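4.2 Part Placement at the Fudcombe Cell

The sorting trials in Section 4.1 used loose household items, where a wrong grasp usually costs a few seconds and nothing else. Shop-floor work is less forgiving. A part that sits two degrees off in its holder will stop the next operation, and a person has to walk over and clear it. We therefore ran a second set of trials on a single bench chore that is still done by hand at many small shops: pick up a molded part, turn it to a known pose, and set it into a holder.

The cell was built at the Fudcombe site and uses the Skadano control stack described in Section 3. The arm works inside a three-sided enclosure with matte panels, chosen after early runs in which glare from a glossy back wall produced false edges in the depth image. Lighting is diffuse and comes from above. The work surface is dark grey. No markers were placed on the surface or on the parts, and the position of the holder was measured once at the start of each block of trials.

The test part is a plastic hub with three cylindrical rods. It was picked because it is awkward. It has few flat faces wide enough for a parallel grasp, the rods block many approach directions, and a small slip at the fingers turns into a large error at the rod ends. Human operators handle such a part by shifting it in the hand. The gripper cannot do this and must either grasp correctly the first time or put the part down and try again.

Each policy was given 1000 trials. A trial was scored as a success if the part was released within tolerance and stayed in place for 5 seconds. Regrasps were allowed and were logged separately. The baseline policy, which plans from a CAD model and a single depth image, failed in 145 trials. Most of these failures came after a sound grasp, during the last stretch of the approach, when the rods came close to the holder and the planner had no clear path left. The learned policy was trained on demonstrations recorded between September and 7th June, and was tested for the same 1000 starting poses in the same order.

The learned policy failed less often, but its failures were harder to sort into types. Some were plain drops. Others were long hesitations in which the arm moved back and forth above the surface until the time limit ran out -- a behavior never seen with the baseline. The McKinnon score, which weights each failure by the operator time needed to clear it, puts the two policies close together. For a shop with one operator per bench, we see no strong case for either over manual work at present.

Two limits should be noted. The holder was fixed, while in practice it would be bumped and moved during a shift. The parts were also clean and from one batch. The Grirgate trials in Section 4.3 relax the first condition but not the second.

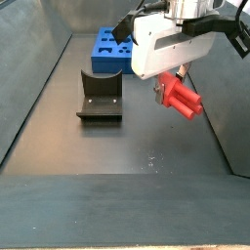

Figure 4. Gripper holding the red hub above the work surface of the enclosure, with the black cradle and blue foam block behind.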